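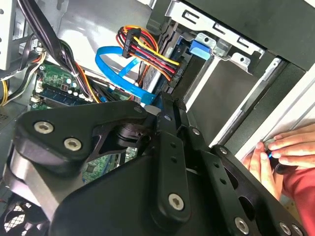

Two lutes and a reader at Gerkham

September 13, 2018

I went over to Gerkham last night for the Skatodia concert. They are a small group who put old music next to spoken verse, and I had missed them in January when they played Annan.

The programme was built on a book of songs from 1661. The first half was played straight, with two lutes and a bass viol. After the interval Remigiusz Malinowski came on and read his own poems over the same tunes. He reads quietly and doesn't act the words out. For the first couple of pieces the viol was too loud for him and I lost most of the lines. Someone must have noticed, as it was better from the third one on.

The best of it was a long poem called Mondmont, which is a village on a hill that keeps being moved. The lutes dropped out one after the other and he finished it with no music under him at all. I would have gone home happy after that, but there were four more pieces, and the last two sounded much alike.

There were 40 of us in a hall that could have taken a good many more. Tickets were cheap and the heating was off. I bought the booklet of poems at the door. It was printed in a run of 1000, so there should be copies left if you want one.

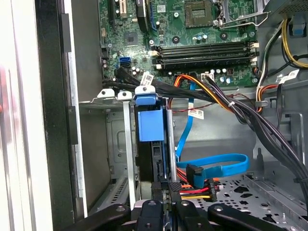 The open side of a desktop computer, with the memory slots below the processor socket.

Skatodia are playing the same programme at Annan next month, without the interval. I may go again, and sit on the left this time, further from the viol.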